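Grakano Opens Work Table Room at Geramwood, Releases Paper Layout Sheet for Small Parts

GERAMWOOD, 20/12/2023 — Grakano, a maker of tables and storage for classrooms and home workshops, has opened a work table room at its Geramwood site and put its Cesteo layout sheet on sale.

The room is open to schools, clubs and hobby groups, who can book a table for half a day. It covers 807 square feet and replaces a smaller space that closed in September. Tables are light beige and are kept clear of fixed fittings so that groups can set up their own work.

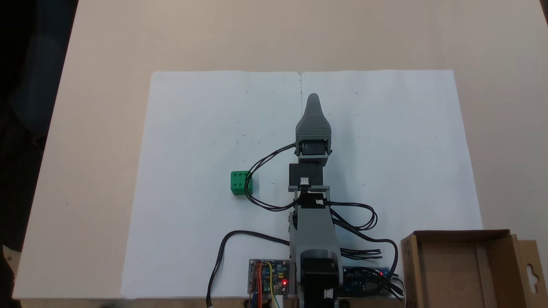
Cesteo is a large sheet of plain white paper that covers the working part of a table. It is sold folded and opens flat, and users are expected to write on it. Grakano leaves the printing off so that each group can draw the layout it needs. On a sheet in use at Geramwood, pencil dots and short tick marks run in loose rows over the paper, and a green cube with six round holes in its top face rests among them. The marks are light enough that a sheet can be redrawn for a second session.

The paper is made to lie flat under tools and small parts without tape. It comes in packs of 56 sheets for schools and in single packs for home use. Østergaard, which supplies the paper, has agreed to deliver 2,000 packs for the first order. 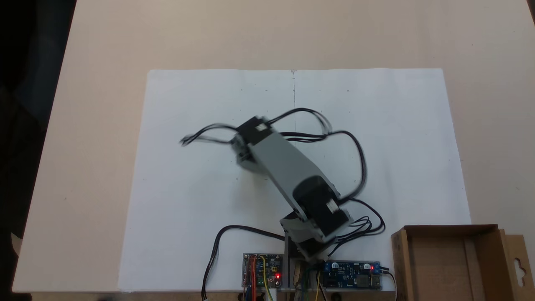 Packs ship in plain brown cardboard with no plastic wrap. Used sheets can go in with household paper recycling, as long as any tape or stickers have been taken off first.

Grakano will give 100 packs to schools near Geramwood. Schools may apply by letter or through the Grakano website, and should state the number of tables they use and the age of the students. One application per school will be accepted.

Table bookings at Geramwood are open now. Groups bring their own tools and materials. Pencils, rulers and a first sheet are provided at each table, and further sheets can be bought at the front desk.

Press contact: Grakano Press Office, Geramwood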